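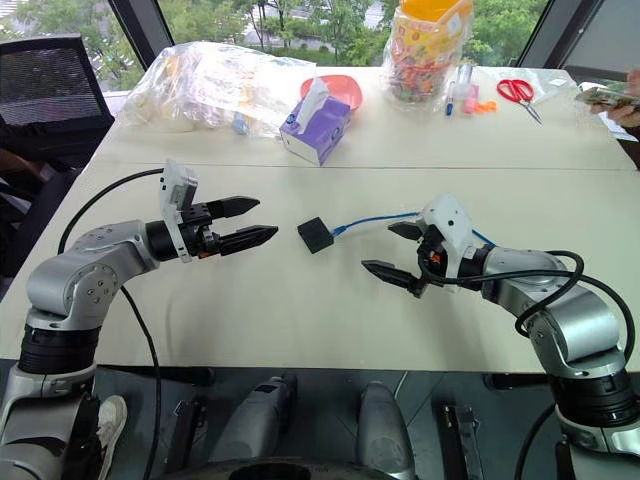 Plandley two-panel table, white. Black cube and blue cable not included.

Plandley work table — white top, two panels, one straight seam where they meet. Wipes clean with a damp cloth, no polish pls.

Sold as a pair of panels plus legs. Legs ship in a seperate box, usually same day. Order before 2 pm.

Width 2000 mm assembled. Item no. 232. Jisholm legs fit too, older Ellen legs don't — wrong bolt pattern, sorry.

Pale top shows pen marks. Get the mat if you write alot.

Spare panels: yes, sold singly, ask for the left or right one. Seam strip is extra.

Back in stock May. 128 on the way, half allready spoken for. Returns OK if unassembled, keep the carton.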